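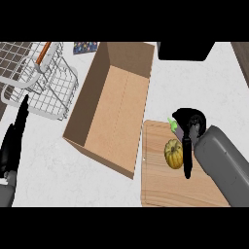

Planning for the second half of our equipment budget closed on 30/04/2025, and several readers have asked how the figures were reached. I am setting the process down while the paperwork is still on my desk. Our group at Plilteo works on two-armed handling of groceries and kitchen goods: picking up produce, filling boxes, clearing a counter. The work is modest in scale, and the purchasing has to be modest too.

The first decision concerned what to simulate and what to buy. Aitana Valcárcel, who manages our software, made a strong case for extending the simulated kitchen before committing to a second physical station. A simulated eggplant does not bruise, and a simulated box can be made wider or deeper in an afternoon. Her proposal was accepted in part. We will renew the rendering workstation and add one more, and the second physical station is deferred to the next budget period.

The deferral was not a popular choice. Toon Kuipers argued that contact with real vegetables teaches lessons that no model of friction will, and his objection is recorded in the plan. I agree with him on the principle. The quotation from Ortuño for a pair of arms, however, did not include mounting, safety fencing or the electrical work, and once these were added the station would have taken nearly all of the money set aside for hardware.

Grippers were the second matter. Round and ribbed produce is awkward for narrow fingers, and a small squash will roll if it is approached from the wrong side. We compared two suppliers, Flolleo and Cliltska, on the following points:

Delivery time: Flolleo quoted 11 weeks, Cliltska 6.
Spare fingers: included by Cliltska, charged separately by Flolleo.
Simulation model: supplied by both, although the Flolleo file required repair before it would load.
Service: Flolleo offers an on-site visit; Cliltska requires that the unit be shipped back.

We chose Cliltska. The service terms are the weaker part of that offer, and for this reason the plan includes one complete spare gripper. A unit in the mail is of no use to anyone – and we have been in that position before, for most of a summer.

The third matter was the one I had underestimated. Props and scene assets do not look like equipment, and they had never had a line of their own. Cartons, cutting boards, baskets and produce models were bought as needed and charged to whichever project was open. When Nataša Obradović went through the old receipts she found 408 separate purchases. Many were duplicates, bought because the earlier item could not be found or the earlier file had been saved under another name. From now on there is a single line for assets, real and simulated, and a shared register that must be checked before anything is ordered.

For colleagues preparing a similar plan, I would add a few practical remarks. Ask for the cost of installation in writing. Budget for storage, including disk space. Confirm that license renewals fall inside the period you are funding; two of ours did not, and Remedios Miranda had to negotiate a short extension with the vendor in April.

The final version has gone to Macarena Barrios for signature. Orders for the grippers will be placed as soon as it is returned, and the workstation will follow once the old one has been cleared for disposal.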